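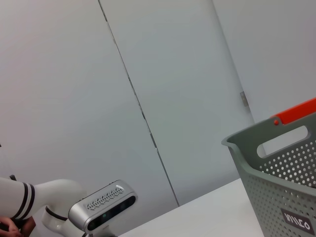 *The white arm and a perforated plastic basket on the tabletop at Grellalia.*

October 28, 2026

We've finally got a number for next year's robot budget, and it's 2867 pounds per bench. I'd been bracing for worse! That covers the mount, the wrist sensor bracket, cabling and a spare set of fingers, but the arms themselves are on a lease from Vuvell and come out of a different pot (don't ask me which one, I only fill in the form).

The plan is to have 6 benches running by February, all doing basket handling for the Tradano orders. I went over to Grellalia to see how much table each one needs and came back with a longer shopping list than I'd left with. Baskets, for a start. We'll want more than 400, and they all have to be the same sort, handles included, or the grip settings need doing again for every odd one.

Cárdenas quoted us 11 weeks on the tables, so that order has to go in first - I'd like it signed off before anyone starts arguing over the sensor modules. There's still a gap in the figures for training time as well. If you're down to work on one of the new benches, send me your hours and I'll add them to the sheet. The draft budget is in the shared folder under "benches", and yes, I know the second tab doesn't add up yet.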